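Access Control and Signage for a Shared Equipment Storeroom
Final report, Facilities Practice module
Heriberto Zavala and Azucena Cervantes 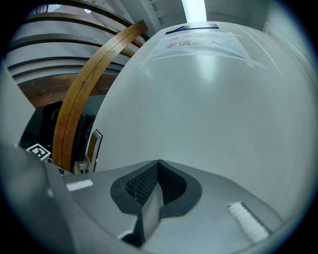 1. Background

The storeroom at the Terdale building holds equipment shared by four course groups. Before this project it had no written access rule. Students entered during lab hours to look for parts, and items were returned to whichever shelf had space. The January stock check listed 266 items on the register, of which 13 could not be located on the day.

The project had two aims: to find out how often people without a storeroom duty went in, and to test whether a sign on the door changed that.

2. Sign wording

The sign is in Chinese, the first language of most users of the building. The lower line is 非请勿入, no entry without permission. It is a fixed phrase and is understood at once by readers of the language. Red characters on a pale sheet were chosen for contrast against a white surface. An English version was drafted but left out of the trial so that only one change was made at a time.

Paper and clear tape were used in place of an engraved plate. The Esquivel catalog lists plates with a delivery time longer than the trial period, and paper can be replaced if the wording changes.

3. Method

Entries were logged on a tally sheet kept at the desk opposite the storeroom. Each entry was marked as duty or non-duty. The log ran for 11 working days without the sign and 11 working days with it. Lab schedules were the same in both periods. Entries before 8 a.m. were not logged – the desk is not staffed at that hour.

4. Results

Non-duty entries fell by nearly half in the second period. Duty entries did not change in any way we could separate from normal variation. Most of the remaining non-duty entries were by students from the Barkwood group, who store their project boxes inside and had been told by their instructor that they could collect them at any time. They had permission in practice, and our tally sheet had no column for this. The non-duty figure is therefore too high in both periods.

5. Limits

The paper sheet is glossy under direct ceiling light when laminated, so it was left unlaminated. We did not test durability. Tape tends to lift at the corners over time and should be checked at each stock count. The effect of the sign may also weaken as users get used to it, and the trial was too short to show this.

6. Recommendations

Keep the sign. Add a line naming the person who gives permission. Move the Barkwood boxes to the open shelving in the Erari room. Repeat the tally next term with a third column for standing permission.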